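Living with a workbench arm: tips from my garage

I've had the Nundex arm on rental from Clekuvum since March, and enough neighbors have asked about it that I'm putting my notes in one place. Short version – I like it, I'd keep it, and there are a few things I wish I'd known in the first week.

What you get

The monthly plan is 42 dollars, and that covers the arm, one pair of padded fingers and phone support. The deposit is 600 dollars and you get it back when the arm goes home in one piece. If you'd rather own it, they'll sell you a used one for 459, but then you're on your own for parts. I went with the rental and I'm glad I did, as you'll see when we get to cables.

Ramiro Bravo from Clekuvum came out to set mine up, and he was very patient with me (I asked him the same thing about the stop button three times). He was done by lunch and left me a sheet of notes I still use.

Give it a clear bit of bench

Mine shares space with everything else I own, and it copes, but it's happier with some elbow room. Before a run I slide the tape rolls and small tools away from where the fingers swing. Baskets can stay put as long as they're outside the reach you set in the Nollgate app. Anything tall goes on the floor!

Start it on old boxes

Don't practice on something you care about. I save used shipping cartons, tape them shut again and let the arm work on those. A beat-up box is good training for you too, because you learn pretty fast where it grips well and where it doesn't. Clear tape is the thing to watch. It's slick and shiny, and when it's wrinkled over a torn corner the fingers have less plain cardboard to hold on to. So I teach the grip a little farther along, on a flat stretch, and turn the grip strength down a notch if the corner is already crushed.

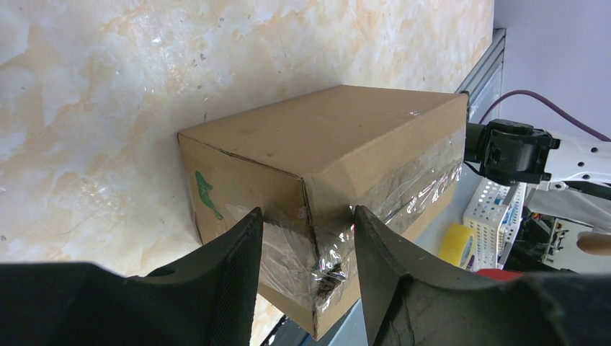
Patch corners first

If a box is going back in the mail, fix the corner before the arm gets anywhere near it. Fold a scrap of cardboard into an L, tuck it inside, then tape over the outside and press the tape down with the back of a spoon. Two short strips lie flatter than one long one. I used to skip this and just add more tape on top, and all I got was a lumpy box.

Cleaning the fingers

Tape glue gets on the pads. A damp cloth with a drop of dish soap takes most of it off, and for the stubborn bits I use a little cooking oil, then soap again. Let them dry before you start. No nail polish remover – I asked, and Ramiro said it's rough on the padding.

Keep the cables loose

I had mine tied up nice and snug and it pulled a plug out on a long reach. Clekuvum sent a new connector at no charge. Now I leave a good lazy loop and check it whenever I move things.

Would I go with someone else?

I looked at Berisha too. Their arm is quieter, from what I heard in the shop, but there's no rental plan and the spare pads have to be ordered as a set. For a garage like mine I'd pick the Nundex again. Call Clekuvum in the morning if you can, the line gets busy after four.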